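The Nonesby Countertop Care Kit

Two bottles, one good cloth, and a little patience

If you have a dark speckled countertop at home, you already know its secret: it hides crumbs beautifully and shows every single streak. We hear this from customers more than anything else, usually with a laugh, and usually right before they tell us about the six or seven sprays under their sink that didn't help. The Nonesby kit came out of those conversations (and out of our own kitchen at Ornbridge, where the counter gets leaned on, chopped beside and dripped on from breakfast until the lights go off).

What you get is simple. There's a daily cleaner in a spray bottle, mild enough to use after every meal, and a sealer for sealed stone that you'll only reach for a couple of times a year. The cloth is the part people write to us about! It's a flat weave with no fuzz to leave behind, and it goes through the wash again and again without turning stiff, so long as you keep it away from fabric softener.

Noelia Zabala put the kit together for us, and she tested it for a good long while before she would let us sell it. Her advice is to use less than you think you need. A light mist, a slow wipe in one direction, then turn the cloth over and go across the same stretch with the dry side. Most streaks are just leftover cleaner sitting on the surface, so a second round of spray tends to make things worse. 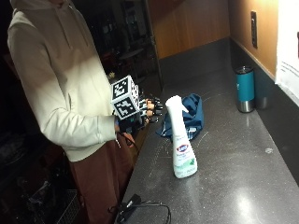 Photo: Ornbridge / Nonesby product pages

For the sealer, pick an evening when you won't need the kitchen. Clear the counter, clean it, and let it dry all the way through. Spread a thin coat with the applicator pad, wait the time printed on the label, and buff off whatever hasn't soaked in. Try a hidden corner first, please, even if you're sure. Stone varies a great deal, and a dark one can come up a shade deeper than you were expecting. Some people love that and some don't.

The kit is fine on sealed granite, quartz and most laminates. We don't recommend it for marble, for unsealed concrete, or for butcher block, which wants oil and would be happier with our Mahlangu wood balm.

Details

Daily cleaner: 300 ml spray bottle
Stone sealer: 2 applicator pads included
Cloth: 40 cm square, machine washable
Scent: very faint orange peel
Refills: sold separately, and they fit the original bottle
Price: $40, refills priced on their own page

Shipping and returns

Orders go out from our Breltora warehouse on weekdays. If the kit isn't right for your counter, send it back, opened or not, and we'll refund you. Keep the box if you can. Kitchens, offices and rental owners ordering in quantity can write to us for case pricing, and we can fill orders of up to 2000 kits with a bit of notice.

Page updated 09/12/2019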